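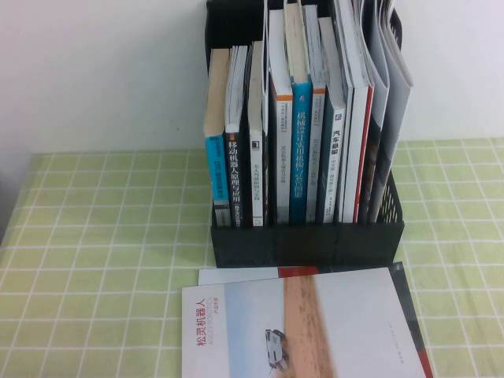 Black desktop file organizer on a light green checked tablecloth.

August 12, 2021
By Babar Jadoon, Cliltov Press

BROSVILLE – Cliltov Press will publish a new study next month that takes a hard look at the best-known event in Brosville's history and finds very little holding it up. "The Night Vote: Brosville, Hornley and a Quarrel Over Pews" by Normunds Lepik goes back to the surviving church and township records and asks whether the town's break with Hornley, 236 years ago, happened in anything like the way the roadside marker says it did.

The marker says that on a single winter night in 1785 the farmers of Brosville met by lantern light, heard that the Hornley minister had refused to bury a poor widow in the churchyard, and voted as one to leave his church and form their own town. The story is in the school play. It is on the town website. It has been repeated in every anniversary booklet, each one citing the booklet before it.

Lepik could not find the widow. She has no name in the burial register, the tax list or the minister's own daybook, which is otherwise full of complaints about the people he was asked to bury. He could not find the lanterns either, and he has doubts about the night. The meeting was called for the forenoon, according to the only notice of it that survives, and was put off because too few people came.

"People will say a missing record proves nothing, and they are right," Lepik writes in his introduction. "But the same rule has to apply to the story. If the silence of the records can't knock it down, the silence of the records can't prop it up, and at the moment it has no other support."

What the records do show is a long and bad-tempered argument about money. Families on the Brosville side of the creek paid the Hornley church rate but were given seats at the back, behind Hornley families who paid less. They asked for better pews. They asked for a share of the firewood. When the rate was raised to repair a roof that many of them said did not need repairing, they stopped paying, and the township began seizing livestock. The separation came out of that, over several years, and it was signed by a county court whose members seem to have been tired of hearing from both sides.

Religion comes into it less than readers may expect. Earlier writers made much of a dispute over baptism, and one Victorian account gives the Brosville men long speeches on liberty of conscience. Lepik traces those speeches to a sermon printed 100 years after the event. The preacher gave no source for them. The petitions the Brosville men put their own names to talk about cows, roads, roof shingles and the distance to Hornley in bad weather, and conscience is mentioned once, in the last line of one petition, in a phrase that appears word for word in petitions from other towns.

Much of the new material comes from the Siliņa papers, a family collection of letters, receipts and account books that was opened to researchers in July of last year. Lepik treats it with the same caution. The Siliņa family bought the papers at an estate sale well after the events they describe, and some of the letters are copies in a later hand. One of them, often quoted by people who support the marker's version, mentions "the great night." Lepik argues that it refers to a barn fire. Readers can judge for themselves, as the full letter is printed in the appendix along with two that seem to contradict it.

The book makes no claim to settle everything. It does not explain why the court ruled when it did, or why the Hornley minister left the area soon afterward. A chapter on his departure goes through the usual explanations – scandal, illness, a better offer – and declines to pick one. Lepik is also unconvinced by the newer idea, popular online, that the whole separation was a land scheme by a few rich families. The families named were not rich in 1785, and at least one of them was having its cows taken.

Cliltov Press has published local and church history since it was founded and does not expect this title to please everyone in Brosville. The town has not said whether it plans to change the wording of the marker. A request to see the file behind the original wording was answered with a copy of the wording.

"The Night Vote" will be sold in paperback for $30 through Cliltov Press and at bookstores in Brosville and Hornley. It includes the complete text of the petitions, a map of the disputed church rate boundary, and notes on every document used, with a separate list of those that are often cited but could not be located.

Review copies and interviews with the author can be requested from Babar Jadoon at Cliltov Press. Anyone who holds original papers on the separation, for or against, is asked to write to the same address. Photocopies of anniversary booklets are not needed.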